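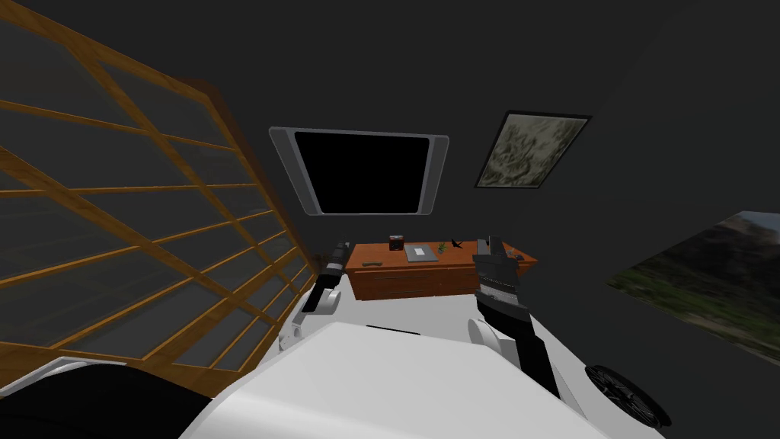 Toll Operations Field Technician (Roadside Systems)
Clistavport Bridge and Parkway Authority
Full time, permanent. Based at the Collado maintenance yard.

The Clistavport Bridge and Parkway Authority is hiring two field technicians to work on the roadside equipment that runs our toll lanes. The positions are new. They were added to cover the Nonel extension, which opens to traffic in October and will bring 11 more toll points into the network.

Technicians report to the Roadside Systems Supervisor, Po-yen Yen, and work from the Collado yard off the east service road. Most of the day is spent out on the corridor. A crew truck, tools, phone and safety gear are provided.

What the job involves

You will inspect, test and repair tag readers, plate cameras, lane controllers, vehicle sensors and the cabinets that house them. Preventive maintenance follows a fixed schedule and is done mostly during the day. Repairs are done when they come up. If a gantry needs a lane closure, the work is normally set for overnight, between 10 p.m. and 5 a.m.

Other regular duties:

- Setting out cones and signs for short shoulder closures, and working with the traffic control contractor on longer ones
- Replacing failed power supplies, batteries and network switches
- Cleaning and realigning cameras after storms
- Recording all work in the maintenance system before the end of the shift
- Meeting the fiber contractor, Jornari, on site when a splice or relocation affects our equipment
- Keeping the spare parts count at the yard up to date

The first few weeks are spent riding with an experienced technician. New hires do not take on-call shifts until the supervisor signs them off, usually in the third month. 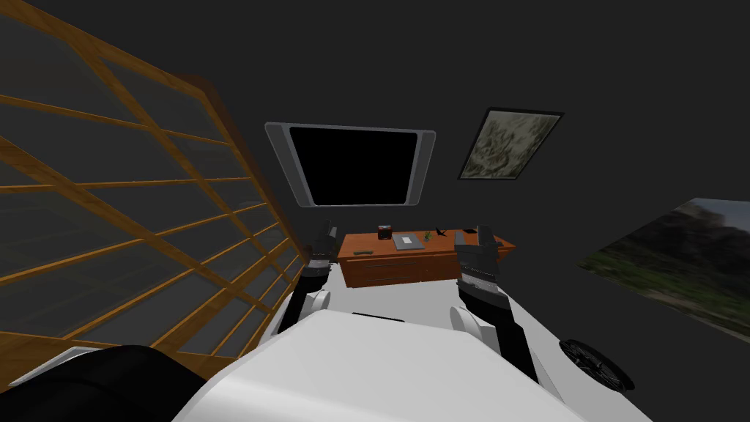 What you need

- High school diploma or GED
- Two years of work in electrical, electronics, traffic signal or telecom maintenance. Military experience counts. A completed trade program can take the place of one year.
- Valid driver's license with a clean record for the past three years
- Able to read wiring diagrams and use a multimeter
- Able to lift 50 pounds and work from a bucket truck at height
- Able to work outdoors in heat, rain and cold, next to moving traffic

A traffic control technician card, fiber testing experience and a commercial license are all useful, but we will train the right person. If you do not have the traffic control card, we pay for the class and you attend on work time.

Pay and schedule

Starting pay is $31.40 an hour, with a step increase after the first year. Overnight hours carry a 15 percent differential. The regular week is 40 hours. On-call duty rotates through the crew one week at a time and pays a flat weekly amount plus overtime for any call-out.

Benefits start on the first day of the month after hire and include medical, dental, vision, a pension plan and paid holidays. Boots are reimbursed once a year.

About the crew

The roadside group looks after 105 cabinets between the harbor bridge and the county line. Technicians normally work in pairs and are assigned to a section of the corridor, which changes every six months so that everyone learns the whole road. 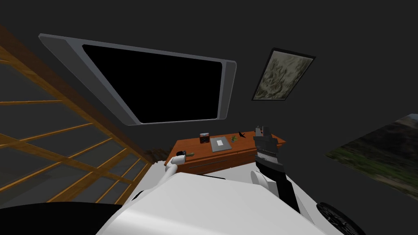
Po-yen Yen says the part of the job applicants tend to underestimate is the paperwork. Each repair has to be written up well enough that the night pair can pick it up without a phone call, and a short writing task is now part of the interview for that reason.

How to apply

Send a resume and a completed application form to the Human Resources office. Forms are on the Authority's careers page or can be picked up at the Collado yard front desk from 8 a.m. to 4 p.m. Put "Roadside Technician" in the subject line if you apply by email.

Applications are accepted through the end of April. Interviews will be held in May at the yard and take around 2 hours, including a bench test with a lane controller. Those selected must pass a drug screen, a driving record check and a background check. Expected start is June.

The Authority is an equal opportunity employer. Applicants who need an accommodation for the bench test should tell Human Resources when the interview is scheduled.

Shares: 15

Contact Human Resources | Careers | Accessibility | © Clistavport Bridge and Parkway Authority | Back to top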